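Section 6. Setting up the parcel measuring task

6.1 What the machine can and can't do yet

The Zalen two-arm unit can take over the middle part of a packing bench: lifting a soft courier bag from a crate, placing it on the measuring platform and moving it on to the conveyor. Read this section before you decide how much of the work to give it.

Boxes are the easy case. Bags are harder, as they change shape when gripped and the plastic creases differently each time. In the Gillwood depot trial the unit was given 2,970 bags over the length of the trial and finished 2,542 of them without help. The rest needed a person to straighten the bag, pick it up again or clear a stop. A trained packer is still faster. Plan for one person to stay within reach of the bench at all times while the task is running.

The unit does not open bags, fold them, tape them or judge whether the contents are damaged. Leave those jobs with your staff.

6.2 Before you start

You will need:
The bench, crate, platform and conveyor in their final positions
The Sesen task software, installed as in Section 4
Ten filled bags of the kind you normally send
The bench map printed at the end of Section 5

Caution: Press the stop button and wait for both arms to settle before reaching over the bench. An arm that is standing still may be waiting for its next instruction.

6.3 Positioning the arms and bench

1. Switch the unit on and let it run its joint check. Keep clear of both arms until the status light is steady.

2. Check the space above the platform. The fingers approach from the side and then close, so hanging cables, bag handles and loose film can be caught. Tie cables back where you can.

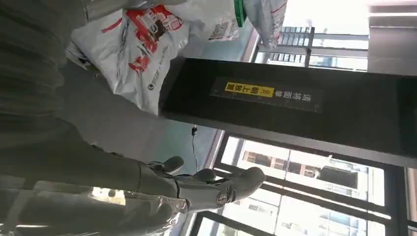
Set the approach height next. Open Task, then Approach, and enter 400 mm for a first run. You can lower it later, once you have watched a full set of bags go through. A lower approach saves time on each bag but leaves less room for one that has puffed up.

3. Load the crate. Stand the bags upright with the open space towards the arms. Do not press them down to fit more in. A tightly filled crate is the most common cause of a double pick.

4. Select Teach and guide the left hand to the crate, then to the middle of the platform. Save both points.

5. Guide the right hand to the edge of the platform and save the point. This hand steadies the bag and should not lift during the measuring step.

6. Set Palm Pressure to Low. At Medium or High the hand can flatten a soft bag and the height reading will be wrong.

Note: If you change the kind of bag, repeat steps 4 to 6. Settings saved for a thick bag will not suit a thin one.

7. Run one bag at Slow. Watch the hand as it comes down on the bag and keep your own hand on the stop button.
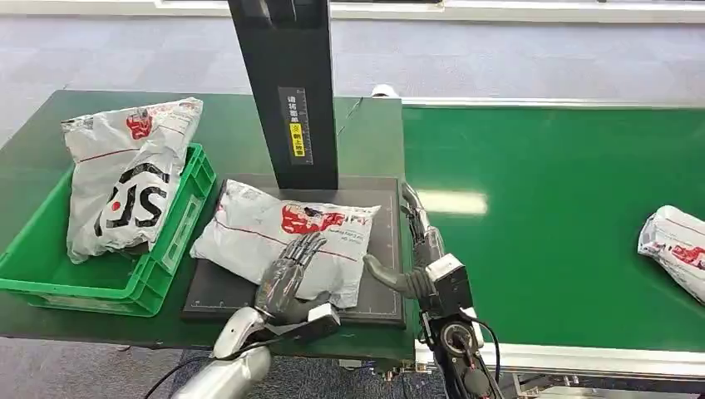 8. Let go of the bag and check the reading. Both hands must be off the bag and off the platform before the measurement is taken. If the software reports Contact, move the saved point for the right hand outwards and try again.

9. Run the remaining nine bags at Slow. If three or more need help, do not go on to Normal speed. Go back to step 4.

6.4 Deciding whether it is worth running

Keep a tally on your first full shift. Write down each bag that a person had to touch and the reason. Any site that scores under 86 per cent unaided should stay at Slow and check its lighting, as strong light on shiny plastic can make it hard for the software to find the edge of a bag.

Sites differ a good deal. A bench handling one size of bag all day may do well from the start. A bench with mixed sizes, returned goods or half-empty bags will need more attention, and on some of these the machine will cost more time than it saves. We would sooner you found that out in the first week than the sixth.

Caution: Do not leave the unit running over a meal break.
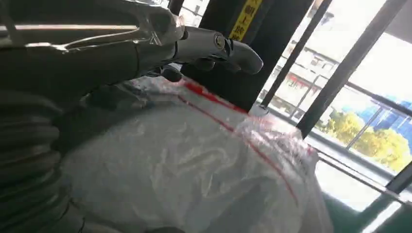 Rathore, running the task on a late shift, wrote to us that the lifting was fine and the waiting was the trouble: "It gets the bag down well enough, then spends so long making up its mind that I've done two by hand." Long pauses of this kind can often be shortened by lowering Settle Time in the Task menu. Change it one step at a time and run ten bags after each change.

Go to Section 7 for conveyor timing.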